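Ticket 64: Toilet paper display collapses on front table
Site: Drukum, ground floor shop
Product: Brola toilet paper, white, embossed
Status: Closed
Opened: 12 July 2024

Problem as reported
Rolls stacked for the front table do not stay up. The original layout was a straight column of 4 rolls, all upright. The column leans after a while and the top roll ends up on the floor. Same complaint was logged in May under the old table and closed without a fix.

Checks
Table level: bubble centered in both directions. Table does not rock when pressed at the corners.
Rolls: pulled 13 from the same carton and stood each one on the bench. Most stood straight. 2 had a crushed rim from the carton flap and leaned. Those were moved to the staff restroom.
Wrapping: display rolls are unwrapped. The outer sheets are soft and compress under load, so a column settles unevenly. A wrapped column of the same height stood overnight on the bench without leaning.

Cause
Uneven settling of unwrapped rolls in a single column, made worse by crushed rims. The table is not at fault.

Change made
Column dropped. Replaced with a three-roll pyramid: two rolls upright side by side, the third set flat across the gap between them. Loose outer sheets should be smoothed down by hand before the top roll goes on. Check rims first and reject any that are dented.
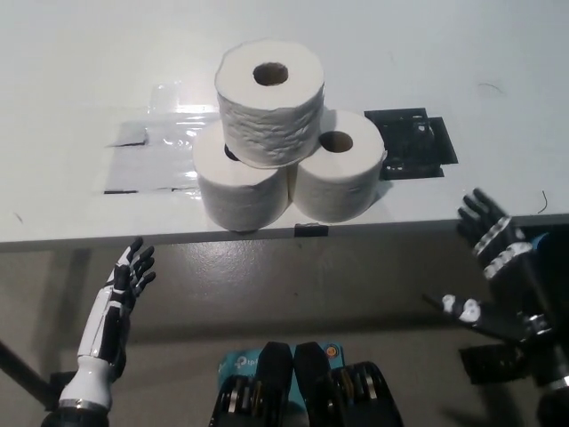 Reply from Dronditz: The pyramid is fine for stability, but the lower left roll is too near the front of the table. A sleeve or a bag will catch it. Please move the base pair back one roll width and confirm. Also, can we go to six rolls? Three looks thin for a promotion.

Follow-up
Base pair moved back one roll width. Top roll reseated over the middle of the gap. Bumped the table at hip height several times from the front and the side. No movement in the lower rolls; top roll shifted slightly and stayed on.

Six rolls: tried as three, two, one with unwrapped stock. The middle row spread when the last roll was added. Repeated with wrapped stock and it held. Six is acceptable only if the rolls stay in their wrappers. With unwrapped rolls, keep to three.

Notes for whoever sets up next
Do not use tape between rolls. It tears the outer sheet when removed and the roll cannot be sold.
Restock from the carton, not from the display.
The Ramadan shelf plan still shows the old column. Layout sheet needs updating; separate ticket to be opened for that.

Closed after second bump test. Reopen if the top roll falls again.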